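Kassa Community Help > Home > Tables and Linens

Grid-print tablecloth won't lie flat under a puzzle board

Posted by stokville_annex

I run the activity table at a play group in Stokville. In February we switched to a gray cloth printed with thin white grid lines. It wrinkles in the middle, the lines go wavy, and the boards shift when a child presses a piece into its slot. The cloth has been machine washed 4 times. The table is 77 inches long and has a smooth top. Is there a way to fix this without gluing or stapling anything?

3 replies

clundstead_linen

Two separate problems. Wrinkles first. Check the care label. If it allows ironing, iron the cloth from the back while slightly damp, along the grid lines and never diagonally. Diagonal pressure stretches the weave and the lines stay bent afterward. Store it rolled on a tube – a folded cloth creases again at the same places.

For the shifting, put a non-slip underlay between the table and the cloth, cut six inches short of the edge on each side. Clamp the long sides with tablecloth clips.

gus_t

just use a bare table. we did that

narnamport_toys

The underlay stops the cloth moving on the table. It does little for the board moving on the cloth, and a thin wooden board with a smooth back will still slide. Stick small silicone dots under the corners, plus one near the center if the board flexes.
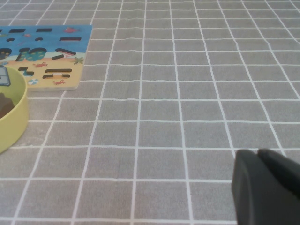

The grid is useful for checking the result. Line up one side of the board with a printed line, press down over several slots, and see whether the side has left the line. If the board and the line moved together, the cloth is slipping and the underlay is too small. If only the board moved, add dots. Soft wrinkles away from the board can be ignored.

Dots are sold in sheets of up to 200. Wipe the back of the board with a dry cloth before sticking them on, and leave them overnight before use.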